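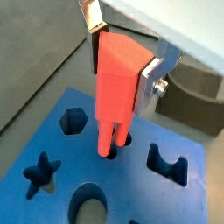 How does an arch stay up?

Written by Mereana Kingi

An arch is a curved shape that goes over a gap. You will find arches over doors and windows, in churches, in tunnels and under old bridges. Many of them are made of separate stones or bricks, and some have no glue or mortar in them at all. They still stay up, even with lorries or trains going over the top.

Pushing and pulling

Everything in a building is being pushed or pulled. The weight of the roof pushes down on the walls. A rope bridge is pulled tight between its two ends. Builders call a squashing push "compression" and a stretching pull "tension".

Some materials are good at one and bad at the other. A piece of string is strong when you pull it, but if you push the two ends together it just flops. Stone is the other way round. You can pile a huge weight on a block of stone and it will not be crushed, but stone cracks quite easily when it is stretched or bent.

The trouble with flat beams

The simplest way to cross a gap is to lay something flat over it, such as a log across a stream. A flat piece like this is called a beam.

When you stand in the middle of a beam, it bends a little, even if the bend is too small to see. The top of the beam gets squashed and the bottom gets stretched. Wood can cope with this quite well. Stone cannot, and if the gap is too wide the bottom of the beam will crack and the whole thing will snap.

The builders of ancient Greek temples knew this. They used stone beams, so they had to put their columns close together. That is one reason why the temples have so many columns.

What the curve does

In an arch, the weight on top does not make the stones bend. Each stone pushes against the stone next to it, and the push travels round the curve and down to the ground on both sides. All the stones are being squashed together, and squashing is what stone is good at.

The stones in an arch are usually cut into wedges, wider at the top than at the bottom. A wedge cannot slip down between its neighbours because its top is too wide to fit through. The heavier the load, the more tightly the wedges are pressed together, as long as the load is spread out fairly evenly and the sides hold firm.

Arches in small places

You do not have to visit a bridge to find an arch. Look at toy bricks, fireplaces, mouse holes in comics and the doors of doll's houses. In many toy sets the arch is a block with a piece taken out of the bottom, so it is one solid piece with no wedges. It has the shape of an arch, but it does not need to work like one.

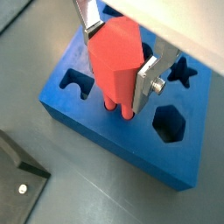

A blue shape-sorter block. One of its holes is an arch and another is a star.

The parts of an arch

Each part has its own name, and some of the names are very old.

The wedge-shaped stones are called voussoirs (say "voo-swars").
The stone at the very top, in the middle, is the keystone.
The place where the curve begins on each side is the springing.
The solid parts at each end, which hold the arch in place, are the abutments.
The distance across the gap is the span.

People often say that the keystone is the most important stone. It is usually the last one to be put in, and the arch cannot stand by itself until it is there. But if you took out any of the other wedges, the arch would probably fall down as well.

Why arches need strong sides

An arch pushes down, but it also pushes outwards. If nothing pushes back, its feet slide apart and the middle drops.

You can feel this for yourself. Stand facing a friend, a big step apart. Put your hands flat against your friend's hands and both lean in slowly. Your arms and bodies make a kind of arch. Now think about your feet. They want to slide backwards. On carpet they will probably grip, but do not try it in socks on a shiny floor.

Bridges use thick abutments or the rocky sides of a valley to stop the sliding. When a bridge has several arches in a row, each one leans on the next. Tall churches sometimes have extra stone props on the outside, called buttresses, which do the same job for the high arches inside.

Building one

An arch cannot hold itself up when it is only half finished. Builders first make a wooden frame in the shape of the curve. This is called centring. They lay the stones on it from both sides at the same time, working up to the middle. When the keystone is in, the frame can be lowered and taken away.

Nidlow Bridge

Nidlow Bridge carries the road to Ollville over the River Urnen. It has 4 arches and is nearly 200 years old. When it was repaired, each stone in the arches was given a number so that none could be put back in the wrong place. The last number was 2193. The work stopped every February, when the river is at its highest.

The oldest part of the bridge is on the Nidlow side. If you walk down the steps there you can stand underneath and look up at the wedges.

Try it: a paper arch

You will need two sheets of card, two piles of books and some coins.

Put the piles of books a little way apart and lay one sheet of card flat across the gap. Add coins to the middle, one at a time, until it sags.

Take the card off. Bend the second sheet into a curve and fit it between the piles, so that its ends rest on the table and press against the books. Lay the first sheet over the top again and add the coins.

Then move one pile of books away a tiny bit and watch what happens to the curve.

Words to know

Beam: a flat piece that goes across a gap.
Compression: a squashing push.
Tension: a stretching pull.
Centring: the wooden frame that holds up an arch while it is being built.
Buttress: a prop that stops a wall being pushed outwards.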